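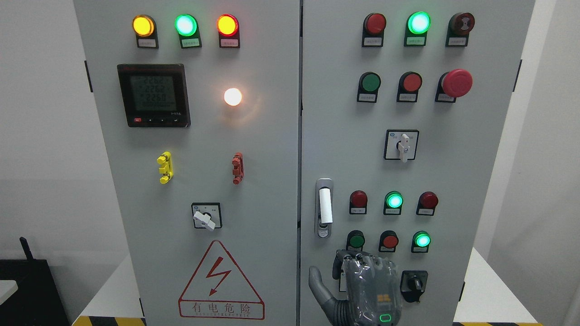

Why not just read the meter off the remote page, came the question from the Durnside side before I'd even got my coffee down. Fair enough! Because the remote page shows one averaged number and I wanted all three lines, that's why. The door meter says 226.2, 226.2 and 226.0, and I'm very happy with that. Three phases that close together means I can stop blaming the supply for the Kallow fan trips and go look for a real culprit.

August, morning session. Plan was to go over the doors, check every lamp against the drawing, and get the label list ready for the new plates.

Left door first. Lamps along the top run yellow, green, red, and all three were lit, same as the drawing has them for power present. The round white one next to the meter is lit too, and wow is it bright. It throws a warm patch on the paint all around it. I'd like a dimmer insert there if Pritton still sells them in that size (ask when I order the plates).

The little plates under the lamps are my main gripe. They're in Chinese, which is fine for half of us, but the print is so tiny that even the half who can read it end up with their nose on the door. I've asked for 7 mm lettering on the new ones, both languages, same white background. Shop order is 155 for the lot including the spares.

Spent way too long on the Bhattacharjee drawing set. Sheet 2 is the one to use. Sheet 1 still has the old selector on it and I lost a good half hour to that last time, so I've put a big pencil cross through it.
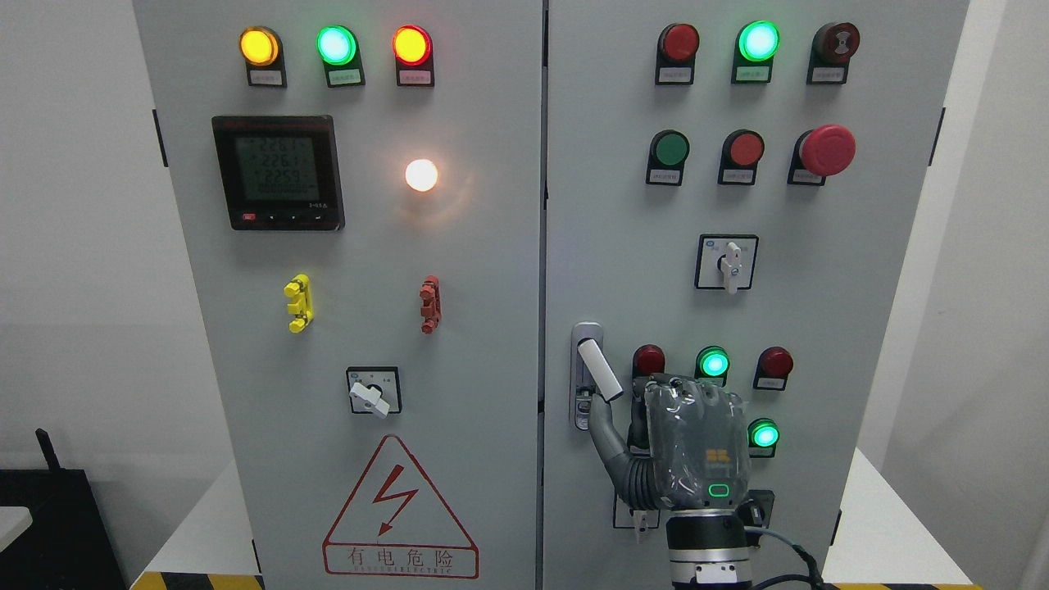
Somebody should write down which way the selector is supposed to point, said a voice from the next bench, and yes, okay, writing it down now. White lever toward the lower left is how I found it and how I left it. Please don't turn it to see what happens! If you need it moved, put a line in this book first.

Second set of readings I copied down was 226.1, 226.1 and 225.9, or near enough, the last digits are hard to make out on that gray screen. Still a nice tight group.

Warning triangle on the left door is fine and stays where it is. The big characters are easy to read from a distance, the English line under them less so. Adding a larger English one to the plate order.

Still to do: lamp test on the right door, tag number 110 on the drawing (can't find what it refers to), and ask Durnside for the trip log with times on it.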